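Search notebook entries
Go
Wednesday, August 19, 2020
Posted by Ngaio Treloar
3 min read

Tower teardown, bench 2, continued from the Otari batch.

Started with the side panels. All the cases in this batch use the same rear thumbscrews plus one Phillips at the top corner, which is easy to miss under the sticker residue. Pulled the panel off one machine without finding that screw and bent the lip. Straightened it with flat pliers. Cosmetic only, but it should go in the log against that case.

Order of work that I have settled on:

1. Mains lead off, hold the power button, wait.
2. Case on its side, open side up, board facing the ceiling.
3. Blow out the dust before touching any connector.
4. Free the cable bundle and tie it back.
5. Drives.
6. Graphics card, if fitted.
7. Memory.
8. Heatsink last, and only if the board is going to scrap.

Cameron had steps 5 and 6 the other way round in the May notes. On these cases the drives are better out first. The data cables run close to where your knuckles go when you reach for the card's slot latch, and the latch is stiff. Two of the Stullovov boards from the last batch have the latch tab snapped off, and I suspect this is how it happened.

Slot cover screws are a different thread from the drive screws. Keep them in separate trays. Ruby-Lee found a drive screw driven into a card bracket on one of the rebuilt machines and it had chewed up the hole.

Drive caddies: blue plastic, squeeze both tabs and pull straight. If one side lets go before the other the caddy racks in the bay and jams. Push it home again and retry. Do not lever it with a screwdriver. Spares are in the Rewi drawer, 29 left.
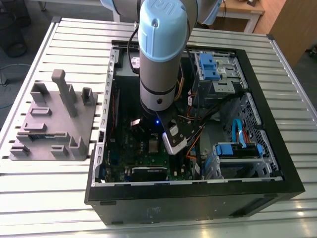 Cable bundle remains the slow part. The power leads are long for the case and whoever built these stuffed the slack wherever it would fit. Reusable ties work well enough -- one around the thick part near the supply, a second where the bundle starts to fan out. Zip ties are quicker to put on and a nuisance afterward, so I have stopped using them for anything that will be opened again.

Drives going back out get wiped first. The 500 GB units take most of an afternoon each on the old dock. The 300 GB ones are not worth the dock time and go straight to the shredder bin. Alby disagrees about the 300s and wants them kept for the Wurniren loan machines. To be settled between him and Ataahua; until then they are on the lower shelf, labeled HOLD.

Barcode labels: leave them in place. I peeled one to scan it flat and the top layer came away from the backing. If the scanner will not read it at an angle, type the number in by hand.

Heatsinks: compound on the older boards has set hard. Twisting gently before lifting has worked so far. Running the board for a few minutes beforehand would soften it, but that means reconnecting the supply and I have not bothered on scrap boards.

Faults logged: one cracked caddy rail, one fan with a dry bearing, one board with a swollen capacitor next to the memory slots. The board is tagged red. The fan is in the parts box and should not be reused.

To do
-- order more small trays, the shallow kind
-- find the other magnetic bit holder
-- ask Cameron which supplies he already load tested, his sheet has no serials on it
-- relabel the Rewi drawer, the marker has rubbed off

Three cases still to open. Will pick up with those tomorrow, starting with the one that has the bent foot.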